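Skulla opens its bench cell setup notes to everyone, starting this February

For immediate release

Hi, it's me again from the workshop end of Skulla, where I look after the small pick-and-place cell we call Joltby. Marketing asked me to write this one myself, so apologies to anybody expecting polish. The news: from February our complete setup and upkeep notes for Joltby are free to download, with no sign-up form and no sales call afterward. That covers the mounting, the wrist camera, the gripper fingers, the homing routine and all the little fixes that used to live on sticky notes above my bench.

Joltby is one arm, one parallel gripper and one small camera at the wrist, bolted to a table in our Surkavel shop. We built it to handle light everyday objects, and it has made 388 test picks since its last full service. It's a sweet machine when it's set up right! When it isn't, it will happily close its fingers on thin air, and I have spent more evenings than I'd like finding out why.

So what's in the notes? The longest chapter is the morning check, which takes me 2 cups of coffee if I'm slow. You power up, let the arm home itself, then open and close the gripper a few times with nothing in it and listen. A healthy gripper makes one soft click at each end. If you hear two, go straight to the finger screws. We snug them down with the short hex key and a dab of removable threadlocker (please don't use the permanent stuff, I had to drill one out and I'm still cross about it).

After that comes the approach check. I put a pen on the table, bring the arm over it and stop before the fingers close, with the pen between them. Then I look at the wrist camera view and compare the gap on each side. A little off-center is fine, and the notes give you the correction steps for when it's more than a little. I like a pen for this job because it's long and narrow, so if the wrist has crept out of rotation you see it right away against the straight inner walls of the fingers.

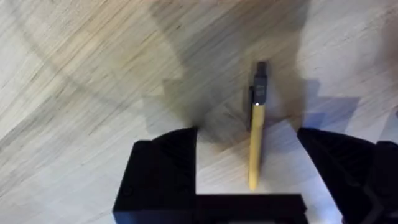 Dudek, our first outside shop to work from the draft, wrote back that the approach check was the page they kept open all day, and that they had been blaming their software for a bad grip when the wrist bolts had simply worked loose. They also asked for a bigger chapter on lighting, with more on what the arm's own shadow does to the camera's view of the table.

Fair point, and I rewrote it! The arm blocks the light over the very spot you care about, so the camera sees a dark patch on the table right when it's lining up. We used to set exposure with the arm parked out of the way, and the numbers looked lovely until the arm swung over. Now we set it with the arm in the approach position. On our cell the lamp runs at 80 percent with the dimmer marked in paint pen, and I drop it to 65 when the afternoon sun comes through the side windows. Yours will be different — write it on the lamp.

There's also a repair section, and it's the part I'm proudest of. It covers swapping a finger, re-seating the camera plug, cleaning the slides and replacing the wrist cable without taking the whole arm off the table. Each job starts with the power off and the air line (if you have one) bled down. I've left in the mistakes I made, including the time I put the two fingers back on the wrong sides and spent a morning recalibrating a perfectly good camera.

The notes come as a printable booklet plus a one-page wall sheet for the morning check. Shops already running a Joltby cell will get a printed wall sheet with their next parts order. Everybody else can grab the files from the Skulla downloads page, or ask for a paper copy at the front counter in Surkavel.

Corrections are welcome, and the address for them is on the back cover. I read those before lunch, usually.

About Skulla

Skulla builds and services small bench-top automation cells from its shop in Surkavel. Joltby is its smallest cell.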